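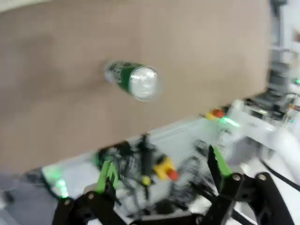 Kitchen & Pantry | Reader Reviews

Small bottles are my weakness, I'll admit it. My sister-in-law Berenice Ponce gave me the Montes spice bottles last July, a boxed set with green labels and silver caps, and I have been meaning to write about them ever since (sorry, Berenice!).

The caps are what I love most. They screw down snugly, they shine up nicely with a dry dishcloth, and I can get one open with buttery fingers, which I could never manage with my old Enis set. The bottles are clear too, so I can see when the cumin is getting low before I'm halfway through a pot of beans.

Now for the grumbles. The neck is narrow, so you really do want a funnel, and there isn't one in the box. Bay leaves have to be crumbled up to go in at all. And they roll! Lay one on its side on my counter and off it goes toward the stove, so mine stand upright in a drawer with a strip of shelf liner underneath. The labels have held up well to wiping, though I wouldn't put them through the dishwasher. I did that with 2 of them and the corners lifted.

I paid 50 dollars for a second set for my daughter's apartment, and that did feel like a lot for empty bottles. I'd still buy them again, probably in the smaller box. If you mostly cook with big scoops of things, get a wide jar and save your money.

Ximena Figueroa
19 March 2018

Print this review | E-mail to a friend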